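透明な引き出しケースを買い直した話と、寸法の決め方

2021年4月26日

机まわりの小物入れを、不透明の紙箱から透明の引き出しケースに替えた。きっかけは単純で、紙箱の底が抜けたからである。中に入れていたのは単三電池の予備、六角レンチ、結束バンド、ラベルテープの替え、それに用途の思い出せないネジ類で、合計の重さを量ったら2000gあった。紙箱に入れる重さではない。

以下、選定の経過と、使い始めてからの所見を書いておく。同じものを探している人には多少役に立つかもしれないが、基本的には次に買い足すときの自分用の控えである。

置き場所の条件

置き場所は机の脇にある棚の下から二段目で、奥行きの有効寸法が300mm。背面に電源タップのコードが通っているので、奥の壁ぎりぎりまでは使えない。コードの逃げを差し引くと、ケース本体の奥行きは270mm以下に抑えたい。

幅は余裕がある。高さは棚板の間隔で決まり、上に手を入れて引き出しごと抜くことを考えると、内寸いっぱいのものは避けたほうがよい。以前、別の棚で高さをぎりぎりに合わせた箱を使っていたが、蓋を開けるたびに箱を全部引き出す必要があり、結局ほとんど開けなくなった。開けない箱に入れたものは、持っていないのと同じ扱いになる。同じネジを二度買った。

引き出し式にした理由

候補は三つの形式に分けた。蓋付きの箱、仕切り付きのトレー、外枠に引き出しが入る形式である。

蓋付きの箱は密閉性が高く埃が入らない。ただし棚に置いたまま中身を出せない。上記の理由で除外した。

トレーは出し入れが最も速い。重ねると下の段が使えず、棚の高さ方向が無駄になる。これも除外。

残ったのが引き出し式で、外枠の前面が開いていて、そこに内箱を差し込む構造のもの。レールがなく、内箱の底が外枠の底板の上を直接滑る。部品が少ないので壊れる箇所も少ない。欠点は引き出しが最後まで抜けてしまうことだが、私の用途ではむしろ都合がよい。引き出しごと作業机に持っていき、終わったら戻す。途中で止まるストッパー付きの製品も見たが、見送った。

比べた製品

実物を確認したのは三点。

Jivitzの浅型は、板の合わせ目の仕上げがきれいで、角の面取りも丁寧だった。ただ、内箱と外枠の隙間が小さく、店頭の見本では引き出すときに空気の抵抗を感じた。密閉性を重視する人には向いているのだろう。私は片手で引きたいので、減点とした。

Suvineのものは隙間に余裕があり、軽く動く。反面、内箱を戻すときに斜めに入りやすく、奥で引っかかる。取っ手が前板の中央ではなく上端の切り欠きなのも、力が上寄りにかかって具合が悪い。

最終的に買ったのはImaiの細長い型で、幅と奥行きの比が棚に合っていた。奥行きは実測で230mm。条件の270mmに対して40mm余る。この余りはコードの逃げとして使えるので無駄にならない。価格は551円。安いほうだと思う。購入したのはNillonsideの二階の収納用品売り場で、棚の一番下の段にあった。しゃがまないと見えない位置なので、行く人は注意されたい。

入れる前にやったこと

中身を移す前に、机の上に白い紙を敷いて全部広げた。透明ケースの検品には白い紙がよい。木目の上に置くと、透明な板の傷なのか木目の筋なのか判別しにくいが、白地だと板の縁が薄い灰色の線になって出るので、歪みも欠けも見つけやすい。小さいネジを落としたときに見失わないという利点もある。

紙は一枚の大きなものを使う。複数枚を継ぐと、継ぎ目の段差にケースの角が引っかかり、紙ごとずれる。

検品で見るのは次の点。

外枠の底板が反っていないか。平らな面に置いて四隅を順に押し、がたつきを見る。

内箱の角が直角か。二本の対角線を測って差を見る。私のものは差が読み取れない程度だった。

前板の下端にバリがないか。指の腹ではなく、丸めたティッシュを滑らせて繊維が引っかかるかどうかで判断する。

接着部の白濁。強度にどの程度影響するかは分からないが、透明なものを買う以上、気になる人は気になる。

照明の位置も結果に関係する。真上からの光だと前面の下のほうが強く光り、肝心の角が見えない。斜めから当てるか、見る側が頭を動かすとよい。 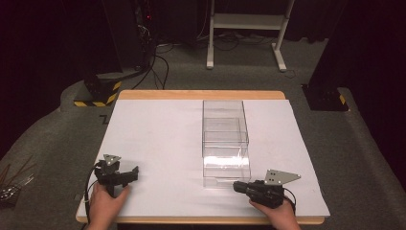 検品が済んだら保護のために底に薄いシートを敷くかどうかを決める。敷けば傷と音は減る。しかし透明であることの利点、つまり下から見上げて中身を確認できるという点が失われる。私の棚は下から二段目なので下から見上げる機会はない。敷いた。厚みのあるフェルトは避け、薄い樹脂のシートを内寸より1mm小さく切った。ぴったりに切ると端が浮く。

仕切り

仕切りは市販のものを使わず、厚紙を折って作った。中身の構成が固まるまでは固定しないほうがよい。去年の8月に別の引き出しで樹脂の仕切りを接着してしまい、二週間後に電池の種類が増えて入らなくなった。剥がした跡は今も残っている。

配置は、手前から使用頻度の高い順とした。手前に電池、中央に結束バンドとラベルテープ、奥に六角レンチとネジ。重いものを奥に置くと引き出したときに前が上がりにくいという話を読んだことがあるが、全部抜いて使うなら関係がない。逆に、抜いて持ち運ぶときは手前を持つので、奥が重いと手首にかかる力が増える。これは使ってから気づいた。現在はレンチを中央に移している。

中身の総量は減らした。用途の分からないネジは小袋にまとめて別の箱に入れ、8月までに出番がなければ処分する。分類の基準は長さではなく頭の形にした。探すときに最初に目で見るのは頭だからである。

使ってみての所見

動きは良い。片手で引いて片手で戻せる。空のときは内箱が軽すぎて外枠ごと動いたが、中身を入れたら収まった。外枠の裏に滑り止めを貼る案は保留にしてある。

静電気は予想どおり出る。透明な樹脂の箱は乾いた布で拭くと埃を呼ぶので、湿らせた布を固く絞って拭き、そのまま乾かす。アルコールは材質によって細かいひびの原因になるため、使っていない。

中が見えることの効果については、まだ判断を保留したい。電池の残数が見えるのは便利で、買い足しの判断が早くなった。一方で、散らかっている状態も見える。紙箱のときは蓋を閉めれば済んでいた。

もう一つ、重ねて使う場合の注意。外枠の天板は薄く、上に載せた段の重さで中央がわずかに下がる可能性がある。隙間に余裕のない製品だと、それで下の引き出しが渋くなる。私は今のところ一段だけで使っているので未検証。二段目を買ったら、下の段に重いものを入れて、上の段には軽いものだけを入れるつもりでいる。

残った問題はラベルの位置である。前板に貼ると中が隠れ、外枠の側面に貼ると棚に入れたときに見えない。今は前板の下端に細く切ったテープを貼り、品名だけ書いている。文字の高さは5mm。老眼が進んだら見直す。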